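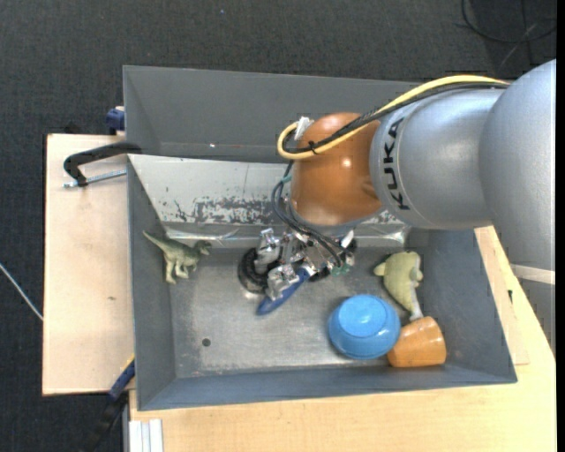

I'd been trying to get the head coach at Tasgate on the phone since August, and when she finally called back she was eating a sandwich in her car. "Go ahead, I've got till practice," she said, so I started with the money, because that's what every parent in the Narer league keeps emailing me about!

Her girls' volleyball club charges $300 a season. The travel outfit across the river in Brurnus won't tell you its price until you've come to a tryout, and I've heard from families who walked back out to the parking lot after that talk. "We lose kids to them every year," she told me. "Good kids. Then some of them come back at 15 with a sore shoulder and they don't want to play anymore."

I asked if she blamed the coaches over there (I sort of do). She laughed and took another bite.

"They've got a gym to pay for, same as me. I just don't think a sixth grader needs 20 tournaments. We do 5. They sleep in their own beds."

What surprised me was how much she wanted to talk about the Khondokar Cup, which her team lost in 2 straight sets last spring. She'd played her whole bench. A few parents were furious, and one still won't say hi at the grocery store. Would she do it again?

"Oh, sure. My setter that day had never started a match. She's got the job now."

Then somebody knocked on her window, wanting the ball cart unlocked, and she said she'd call me back. She did, at 9:40 that night, mostly to ask if I knew anyone who could ref.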